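Ticket 212: Label printer drops jobs after idle
Product: Clinesero print service
Site: Plolivham, packing area
Opened by: Veronika Szabó
Opened: December 14, 2025
Status: Open, workaround in place

Symptom
First label sent after a long idle period never prints. Clinesero marks the job as complete. The second label prints normally. No error on the printer panel.
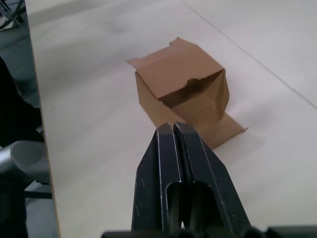
Same behavior from two workstations, so the client is ruled out. The print server log shows the socket opening and the data being handed off, then a reset 250 ms later. The service does not treat the reset as a failure.

Steps taken
Replaced the network cable. No change.
Moved the printer to another switch port. No change.
Rolled the driver back to the July build. No change.
Pinged the printer every 10 seconds overnight. Fault did not occur.

The last result points to the printer's sleep mode. The network card answers the connection request before the main board is awake, and whatever arrives in that window is lost. 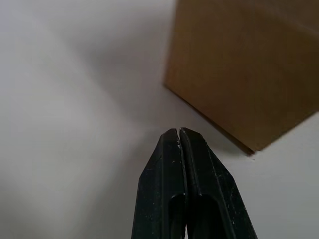
Gripper, fingers together.

Workaround
Sleep timer set to 0 on the printer's web page. Setting survives a restart but is lost on a firmware update. Keepalive also enabled in Clinesero under Devices, Advanced.

Jobs resent: 195. All were found by comparing the Clinesero job list with the order export from Yeom. Duplicates were voided before the resend.

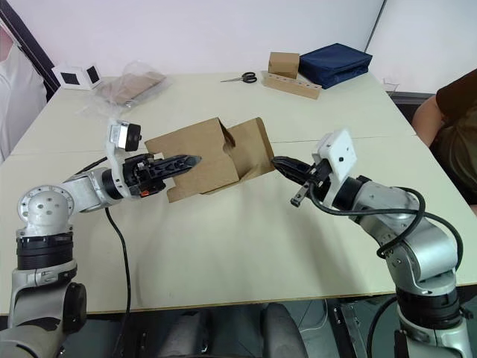 Label stock was checked as well and is not involved. Media sensor calibration passed on both rolls. The test label was laid out for a large flat face, and a carton still being folded open, like the one between the two arms, does not offer one, so adhesion was not tested. Print darkness left at default.

Remaining
Clinesero to report a reset within the first second as a failed job. Request sent to Clistemness support, no reply yet. Keep ticket open until the patch is installed.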